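Krystyna Zalewska
October 26, 2021

1/ Since September I look after the steaming cell at Lunum. It is a small cell: two arms, one table, one electric steamer, one plate. Several of you asked me how we keep it running, so I will write down what I do, in the order in which I do it. It will be a long thread, sorry.

2/ First, the name. In our papers the cell is called Onu. The task sounds very easy: buns go from the plate into the steamer, the lid goes on, later the buns come out again. Most of my working hours go to the things around this task. Position of the pot, cables, fingers, zero points.

3/ Every morning begins with the pot. It is an ordinary household steamer with a little handle on each side of the base, and it was never made to stand in exactly the same place. When someone washes the basket and puts everything back, the pot is turned by a few degrees. For a human cook this means nothing. For us it means that the fingers come down on the rim.

4/ My first solution was a line of tape on the table. It lasted one week, then the edges came up and the pot was standing half on the tape. Now I use a cardboard template. I push it against the back edge of the table, put the pot into the cut-out, turn the pot until the handles agree with the two marks, and take the template away. After this I send the arm down slowly to the middle of the tray.
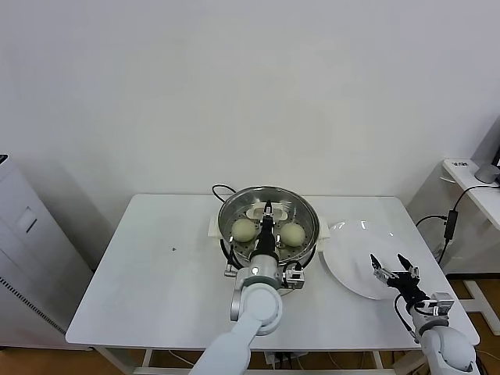
5/ I do this at 2 per cent of speed with my hand on the stop button. It is boring and I do not skip it. At this speed I have enough time to see if the fingers are coming down straight or if they lean towards one side. If they lean, I do not correct it in the program. I go back and look at the pot again, and usually it is the pot.

6/ Teodoro Estrella, who had the cell before me, corrected everything in the program. He was quick at it and the cell worked. But when I received it, there were so many small offsets on top of each other that I could not say which one belonged to what. In my second week I deleted all of them and taught the points from the beginning. It took me two days. I would do it again.

7/ Next, the fingers. Dough sticks. You wipe the tips, they look clean, and there is still a thin film which becomes hard. Then the grip width is wrong by the thickness of this film, and the bun gets a dent on one side. I wipe with warm water and a cloth, then dry, then close the fingers fully and read the position value.

8/ A good value for our gripper is 227. This is the raw number from the Wosico controller, so please do not copy it, yours will be different. If I read a higher number with closed fingers, something is between them and I clean again. If I read a lower number, the tips are worn or a screw has moved. I write the value on the sheet every morning, also when it is good.

9/ The grip itself. We open the fingers a little wider than the bun, close gently until the force goes up, and stop there. Before September the program closed to a fixed width, and with a smaller bun it simply fell down on the way. Now we also check the width again after lifting. If it has changed, the arm stays over the plate and waits for me.

10/ The lowest height is the other important thing. The bun should be released very near to the tray, because from higher it rolls. But the fingers must not press on the steel. I set the height with one sheet of paper on the tray: go down in small steps until the paper cannot be pulled out, then go up one step. Save this point. The lid stays flat on the left side of the table during all this.

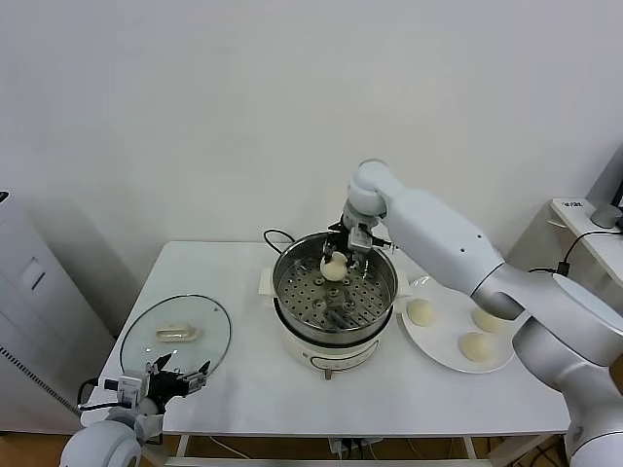
11/ Cables. Please look at your cables! The one along the wrist has to make a loop that is large enough for the full turn, and small enough that it does not catch the pot. I move every joint of the wrist from end to end by hand and watch the loop. In the first month I had an error every afternoon, number 2789, and the manual said only "communication". I changed the connector. I changed the adapter. It was a broken wire inside the cable, exactly at the place where the clamp was too tight.

12/ So now the clamp is one turn looser and the cable is replaced every 300 hours, if it looks tired or not. I know that some people find this wasteful. The cable is cheap compared with my afternoons.

13/ Steam. Mekus, who made the covers for us, told me to keep the arm away from the steamer while it is working, and they are right. The arms go to their rest position and wait there until the steamer is off. Then the lid is lifted with the far side first, so that the steam goes to the wall. If your lid has its handle in the middle, as ours, try this by hand one time before you teach it. You will feel in which direction you prefer to hold it.

14/ In the evening: steamer off at the power strip, basket and tray to the sink, wipe the table, arms in rest position, fingers open. I leave them open on purpose. When they were closed all night, I had the feeling that the first grip of the day was always slower.

15/ What I have not solved: the plate. It is round and smooth and it has no marks, so the template does not help much. Teodoro suggests a ring under it, I would prefer a plate with a foot. If you have a similar cell and found something simple for this, please write to me. Pictures of your solution are very welcome.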